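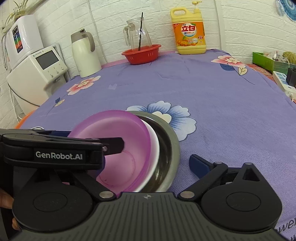 Pince GenRobot.AI tenue à la main, face à trois bols emboîtés.

Ledeo compare deux pinces, la vaisselle arbitre

L'atelier Ledeo, installé à Flundavley, a passé le mois de juillet à départager 2 pinces manuelles équipées d'une caméra. Au programme : 1 195 prises, 41 objets de cuisine et une nappe à fleurs que le protocole désigne sobrement comme « surface de référence ».

Sur les boîtes et les bouteilles, les deux modèles se valent. Les bols empilés ont été moins diplomates : plastique, céramique et inox n'offrent pas le même bord, et saisir celui du dessus sans emmener ses voisins reste un art délicat. Le modèle à mâchoires articulées l'emporte de 5 points, avance que Ledeo qualifie de « nette » et son partenaire Nemach de « provisoire ».

La suite de l'essai, baptisée Dumitrescu, portera sur les couvercles. Les fourchettes attendront l'automne.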